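Giving up the car, one winter in

We sold the car in December. It was a Gatti estate, fourteen years old, and the garage in Gorbridge wanted £1396 to get it through another MOT. We had spent £1016 on it the year before.
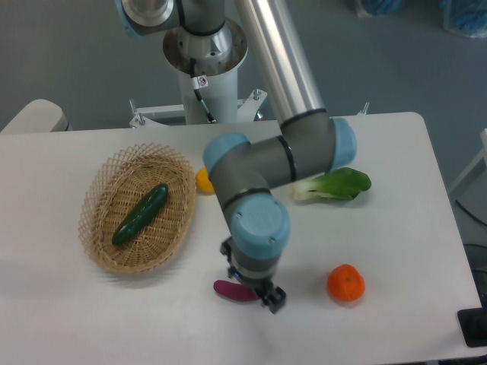
I had been half thinking about it for a long time anyway. The car sat outside the house five days out of seven. I work from home apart from the odd trip to the Skutlow office, my partner walks to work, and the children are old enough to get themselves to school. When I went back through the bank statements and added up the insurance, tax, fuel and parking permit, leaving out repairs altogether, it came to £1446 for the year. That was for a car that mostly went to the supermarket and the tip.

So we sold it for parts and said we would see how we got on until spring.

The food shop was the first thing to sort out. I had assumed we would get everything delivered, and we did for a few weeks, but I didn't like having to be in for it and we kept getting odd swaps. Now we get one big delivery a month for the heavy and dull things (tins, cat litter, washing powder, flour) and I walk to the shops for the rest. I bought a trolley bag with proper wheels. I felt a bit daft with it at first and now I don't think about it. It takes more than you would expect, though eggs have to go in last and I have forgotten that twice.

The buses have been mixed. The one into Skutlow is good, every 20 minutes in the daytime, and it stops at the end of our road. After seven in the evening it drops to one an hour, and the last one back leaves at 10.40, so if we go to the pictures we pick the early showing. The bus out towards the coast doesn't run on winter Sundays. We only found that out by standing at the stop.

I joined the Worko car club as a back-up. There are 3 cars parked behind the library and you book them on your phone by the hour. I have used it four times: twice for the tip, once to collect a chest of drawers, and once for a hospital appointment that was too early for the bus. The cars have been clean enough. One had a very low tyre and I had to ring up about it, which took most of the first half hour, but they gave me the time back. You do need to book well ahead for a Saturday morning. Everybody wants to go to the tip on a Saturday morning.

The hardest thing has been seeing my mother. She lives an hour away by car and it takes nearly two and a half by train and bus, with a long wait in the middle at a station that has one bench and no café. I used to go over for the afternoon. Now I go for the night every other week and take some work with me. She likes that better, I think. I sleep badly on the sofa bed. I have looked into hiring a car for those trips, but with the fuel it would eat up a good part of what we save.

Other things I had not thought about beforehand:

We get fewer takeaways, as the good one is on the far side of town and doesn't deliver to us.

My winter coat wasn't really waterproof. It was fine for getting from the house to the car. I have replaced it, and bought better boots as well, and both of those should be counted as a cost.

People offer lifts much more than I expected. I take them if they are going that way already, and I pay for the parking.

The space outside the house was filled within a day by next door's second car.

The children complained for a fortnight, mainly about swimming, and then started going on their bikes. The youngest has had two punctures and can now mend one without help. I still don't like them riding home in the dark along the main road, so on those evenings they get the bus or one of us walks down to meet them.

We said we would decide in spring and I think we will carry on as we are. If my mother's health changes we may have to look at it again. For now I need to find out whether the coast bus goes back to seven days a week for the summer, and get a second lock for the shed.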